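Picture rail

A picture rail is a narrow moulding fixed along the upper part of an interior wall, from which framed pictures, mirrors and other light objects can be hung without driving nails into the plaster. It is also called a picture moulding, mainly in North America. Picture rails were a common feature of middle-class houses in Britain during the Victorian and Edwardian periods, and many survive in older homes.

The rail is usually made of softwood, though hardwood and plaster versions exist. Its top edge is shaped into a rounded lip with a groove behind it. A metal hook, bent into the shape of a flattened letter S, sits over the lip, and the picture hangs from the lower end of the hook on cord, chain or wire.

Position

In rooms with high ceilings the rail is normally set some way below the cornice. The band of wall between the two is known as the frieze, and was often painted to match the ceiling or papered with a separate pattern. In lower rooms the rail may sit directly beneath the cornice, or replace it. It should not be confused with the dado rail, which runs at waist height and protects the wall from chair backs, or with the plate rail, a deeper shelf made to hold crockery.
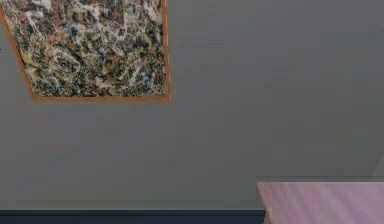

Hanging from a rail differs from hanging on a nail in that the picture can be moved sideways at any time by sliding the hook. Height is changed by shortening or lengthening the cord. A single cord gives a triangular line above the picture, while two cords, each with its own hook, hang straight down and keep the picture level. The type of work has some bearing on how much a slight tilt matters. A landscape with a clear horizon shows it at once, but an all-over composition of drips and splatters, in a thin wooden frame, has no line inside it to give the tilt away, and only the frame needs to be checked against the wall. Heavier works are better hung from two hooks whatever their subject.

Pictures hung from a rail tend to lean forward at the top. The amount depends on where the cord is attached to the back of the frame: the lower the fixing, the greater the lean. In the nineteenth century some lean was thought desirable, as it cut down reflections from the glass and turned high-hung pictures towards the viewer.

Effect of lighting

Before gas and electric light became general, evening rooms were lit from low down, by candles and oil lamps standing on tables and mantelpieces. Pictures near the rail received little of this light.
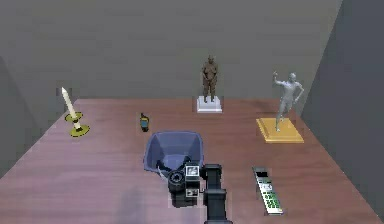
Gas fittings, and later electric ones, lit the upper wall more evenly, but the older habit of hanging pictures high and in several rows was slow to change. Soot was a further problem, and the top of the rail collected dust that had to be brushed out of the groove.

Decline and later use

Picture rails fell out of favour as ceilings became lower and plain walls more fashionable. Many were removed during later alterations — often leaving a visible ridge in the plaster — and others were painted over so thickly that hooks no longer fitted. Replacement mouldings are widely sold, and slim metal tracks working on the same principle are used in galleries, offices and schools.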